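Compartment packing

Compartment packing is a method of storing and sending out vegetables in wooden boxes divided by fixed partitions. It is used mainly for leafy crops, which bruise when heaped, and for mixed orders in which several kinds of produce travel together. The method is closely linked with the market town of Drirorley, on the lower Edent, where it was in regular use before the opening of the covered market.

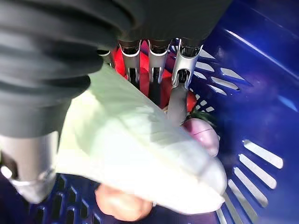
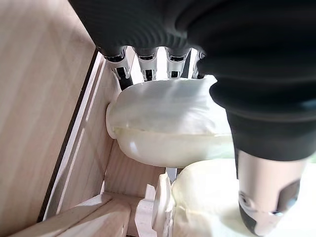
A pale green cabbage leaf (first picture) and white bundles at a light-coloured wooden compartment (second picture).

Construction

The box is normally made of untreated softwood, with partitions set into grooves in the side boards. Partitions may be lifted out for washing but are not moved while the box is in use. The full-size Drirorley pattern has an inside depth of 300 mm. A shallower tray, used for loose leaves, has partitions 40 mm high. Corners are nailed or pegged; glue was discouraged by the market's rules on the grounds that it softened in damp stores.

Older boxes carry a grower's mark burnt into one end. The practice declined after paper labels came into use, although the firm of Stamatopoulos, which supplied most of the boxes sold in the town, continued to offer marking at no charge.

Wrapping

Goods may be placed in the compartments bare or wrapped. Whole heads of cabbage are usually packed bare, stalk down, with one or two outer leaves left on. Cut heads and tender greens are wrapped first, in muslin, waxed paper or thin plastic sheeting. Cloth lets moisture escape and is washed and used again. Sheeting keeps cut surfaces from drying but traps water, and wrapped goods of this kind are opened and checked more often.

Wrapping is kept fairly loose at the top, so that a bundle can be lifted without pressing on its contents. Two bundles may share a compartment if neither rests its full weight on the other.

Use of loose leaves

Loose cabbage leaves are both a product and a packing material. Large, pale inner leaves are sold for stuffing and are laid flat or gently folded. Damaged outer leaves serve as lining, placed against the boards to protect the crop from rough wood. The Kesura cabbage, a local white variety with broad, thin-ribbed leaves, was grown partly for this purpose. It is harvested from July and does not keep well into winter.

Decline and present use

At its height the covered market handled nearly 4000 boxes in a season. Cardboard trays replaced wood for most long-distance trade, being lighter and needing no return journey. Of the growers now holding stalls at Drirorley, 13 still use partitioned boxes, chiefly for local deliveries.

See also: Crate; Muslin; White cabbage; Edent valley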